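The Stapler Situation

I own two staplers, and neither of them was my idea. The big black one came home from my old job in a box with 18 pens and a mug, and I've been meaning to feel bad about it since February. The little pink one was a present from Sigrun, who believes desk supplies should be cheerful.

Since my desk is full of other people's mail, paperwork happens on the table, over the cloth with the ferns and roses. I tell myself the pattern hides crumbs. It hides a few.

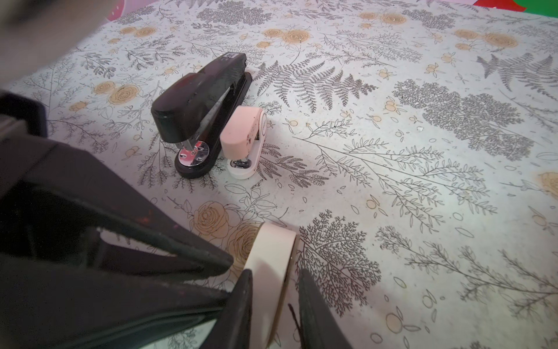

The rule in this house is that the black one does tax stuff and the pink one does recipes and school forms. Ezekiel ignores the rule. He once put the pink one to work on a 21-page lease and then complained — to me, at length — that they don't make them like they used to.

Masking tape, meanwhile, fixes everything else around here, including the box the staples come in. I should buy a proper drawer organizer. I looked at one from Isby and it had a compartment for a single stapler, so I closed the tab.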